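Retail Operations, Unit 6: Shelf space and slow stock
Notes for 20th February. Rough, will tidy before the exam.

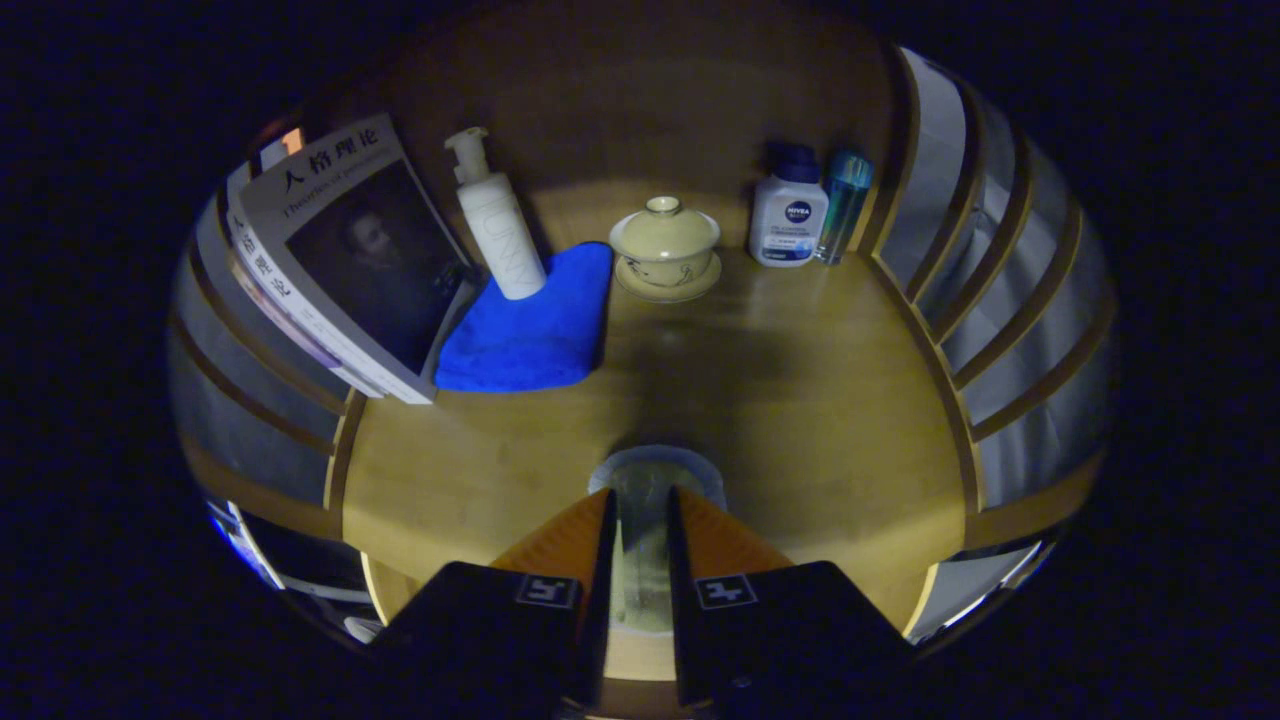
Kianoush Heydari asked last session whether a slow line should ever keep its space, if the numbers say drop it. Short answer yes, sometimes. Longer answer is most of today.

Reading: chapter on space allocation, skip the last part (old tax rules). Grendirow case is in the packet, bring it.

1. What space costs

Rent is per square foot but you sell off the shelf, so turn it into cost per foot of shelf. People forget the aisle. Aisle is paid for too. Stockroom same.

Worked on the board: shop pays 2,108 a month for the unit, all in. 60 feet of usable shelf. Divide. Comes to a bit over 35 per foot per month. That is the hurdle. A foot of shelf that brings in less than 35 gross margin is being carried by its neighbors.

Watch out: margin, not sales. Half of last year's class used sales in this question and got everything upside down.

2. Fast and slow

Fast line: sells through before you've paid the supplier. Your cash is barely in it.
Slow line: cash sits. Also dust, faded boxes, staff time moving it to clean.
Dead line: no sale in the period you picked. The period matters!! Snow shovels look dead in April. Always compare with the same season.

Stock turn = cost of goods sold over average stock at cost. Both at cost. Do not mix cost and retail, the ratio comes out too high and you feel good for no reason.

3. Reasons to keep a slow line (Kianoush's question)

a) It sells something else. Lamp oil moves slowly, but the person who buys it also buys wicks and a lamp. Check baskets if the till can do it. If it can't, ask whoever works the counter.
b) It makes the range look complete. Hard to measure. Owners lean on this one too much.
c) Promise to a regular. Fine, but then order it in for them, don't shelve it.
d) Supplier deal. You get the good line only if you take the weak one. Work out the two together as one line and see if it clears the hurdle.

Reason that isn't one: "we already paid for it." Money's gone either way. Sunk cost, unit 2.

4. Grendirow case

Small housewares shop, one floor. Bought 700 units of a Vusulness storage jar on a bulk discount. Discount looked great on paper. Sold well for the first stretch then stopped, and the owner kept them at eye level the whole time becuase so many were left.

Questions to think about while reading:
What did the eye level space cost them, per month, apart from the jars?
At what point would a markdown have been cheaper than waiting?
Was the mistake the order size or what came after? (I'd say after. Argue with me.)

The Umell line next to it had better margin and was down on the bottom shelf. Swap came very late. Owner says in the interview that moving the jars felt like admitting it. Worth a discussion, goes with the sunk cost point.

5. Markdowns

Early and small beats late and big, usually. First cut should be one a customer notices. Tiny cuts train people to wait.
Put an end date on it before you start. Write it down.
Don't mark down the whole range to shift one color.

Van Leeuwen method (handout 2 of the packet): sort lines by margin per foot, mark the bottom group, review each against section 3 above, then decide keep / shrink / clear. Shrink gets forgotten. Most slow lines want one facing instead of four, and that frees up more room than clearing one line completly.

6. For next time

Pick any shop you can walk into. Choose one bay. Sketch it, note facings and prices, guess which line pays for the rest. Ask before you start measuring, some managers mind.
One page, handwritten is ok.
Formula sheet goes up once I've fixed the stock turn line, the old version has it the wrong way round.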